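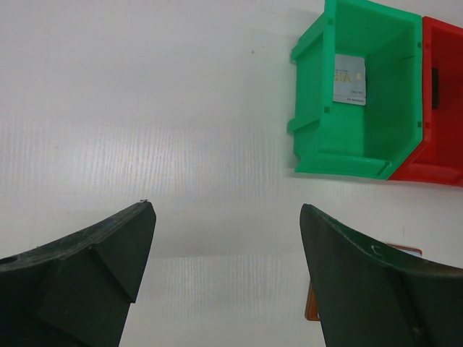
Tendmont wrote back overnight that a wrist view on its own would never beat the overhead one for sorting, and that we should drop it before we waste another month. I read the email twice and then ran the comparison anyway.

November, 4:20 p.m. Same policy both times, trained on the 2,338 demos from the Usora set. Overhead view first, then wrist only. 30 trials each, bins left where they were, start pose shifted by up to 20 mm. Wrist only failed 8. Overhead failed more, mostly at the grasp, where the fingers hide the part from above. So the email is wrong for grasping. It may still be right for choosing the bin, as I didn't move the green and red ones and the policy could have just learned where they sit.

Tomorrow I'll swap the two colours over and repeat. I also need to check the Skiveo logs, which skipped a timestamp near the end of the second batch. If that trial is bad I'll throw it out and run it again.

Didn't answer Tendmont. Wiped down the board, parked the arm, home by seven. Leftover soup.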